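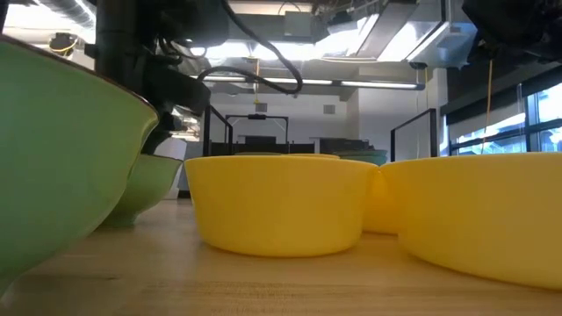 Mostari Tableware Arrangement Set

README, last revised in December

Summary

Mostari is a set of records on how bowls and plates are laid out on a table, grouped by color and moved to a shelf or board. Each record covers one arrangement. The set is meant for work on grouping, stacking order and table layout. It has no information on food, washing or storage in cupboards.

Contents

arrangements.csv – one row per arrangement, 1,245 rows
items.csv – one row per physical item
notes.txt – free text, keyed by arrangement ID

The full set of arrangements was longer before cleaning. Records with a missing end state were removed, as were repeats of the same layout entered under two IDs. Removed IDs are not reused, so gaps in the numbering are expected.

Fields in arrangements.csv

arr_id: integer, unique
items: item IDs separated by semicolons, in the order they were set down
layout: row, cluster, nested, scattered or mixed
surface: table, board or both
end_state: grouped, partly grouped or not grouped
annotator: initials

Fields in items.csv

item_id: short code made of a color letter and a number
type: bowl or plate
color_main: one word
pattern: none, floral or other
size_class: S, M or L
rim: same or contrast

Color terms

The vocabulary is kept short. Olive, teal and plain green all go under green. Pale and bright yellow both go under yellow. Patterned items take the color of the ground where there is a clear one; otherwise color_main is set to multi. A rim in a different color does not change color_main and is entered under rim instead.

Shade was tried as a separate field and dropped. Two annotators looking at the same green bowl in morning and evening light chose different shades too often for the field to be of use. The old values are still in notes.txt for some records, marked "shade:".

Size classes

Size is relative to the other items of the same type in the set. A bowl marked M is not the same width as a plate marked M. Size was entered with the items side by side on the bench, never from a picture, where the nearer bowl looks larger.

Layout rules

A cluster is three or more items with no gap wide enough for another item of the same size. Rims do not have to touch. A row needs a shared line through the centers. Two bowls standing next to each other with nothing else on the surface are entered as a row.

Items on a raised board are listed after the items on the table. If items of one color are found on both surfaces, end_state is at most "partly grouped", even where the layout on the table is tidy. 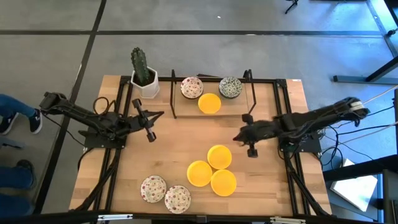

Zuzana Jurčo asked whether the last rule is too strict, given that a yellow bowl on the board may be there on purpose, as part of a place setting with the patterned pieces. The rule stands for this version. Place settings are tagged "setting" in notes.txt and can be filtered out before end_state is used.

Known problems

Nested bowls are under-reported. When a small bowl sits fully inside a larger one, early records list only the outer bowl.
Item order is unreliable for records entered after the fact. These have a blank annotator field.
Yellow and green bowls make up most of the items. Results on color grouping may not carry over to mixed household crockery.
The "other" pattern value is too broad and will be split.

Checks

A sample of 100 arrangements was entered a second time by Bogdan Witkowska without sight of the first entry. Most disagreements were between cluster and scattered – the gap rule above was reworded as a result. Records entered under the old wording have not been redone.

Changes

Version 3: shade removed, rim added, gap rule reworded.
Version 2: board added as a surface.
Version 1: first release, table only.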